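The corn exchange that wouldn't sit still

I first walked into the Ritdale Corn Exchange in 2009, looking for a loo. I found one eventually (down a spiral stair, past a boiler the size of a bus), but by then I'd looked up, and that was me done for. The roof is a great shallow dome of glass and iron, and the morning light drops straight down onto the old trading floor.

The architect was a man called Fandetti, who'd trained as a bridge engineer and never quite got over it. You can tell! Every rib is bolted where anyone else would have hidden the join behind plaster leaves.

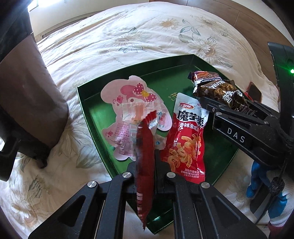

His clients wanted columns and a pediment, as clients did, so he gave them a portico and then ignored it completely once you're through the doors. I love him for that. The stone front is all good manners, a bit stiff, and behind it there's this enormous bubble held up by 90 slender iron ribs.

It moves, too. On a hot afternoon the iron stretches and the whole roof ticks like a cooling oven – Fandetti put it on rollers, and they still work.
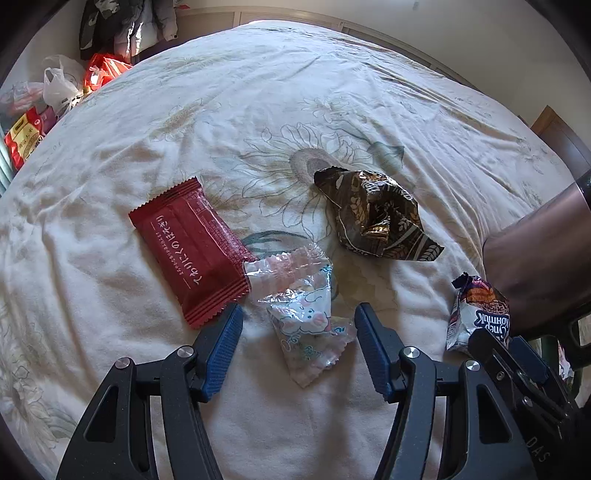
Saving the glass

By 2011 the dome was leaking so badly that the market traders kept umbrellas under their stalls. Jarrah Tuhiwai, the conservation architect, took me up the ladder one March and showed me where the putty had gone to crumbs. Stubbs, the builders, wanted plastic sheeting. She wanted glass, and she got it, after over 2 years of arguing.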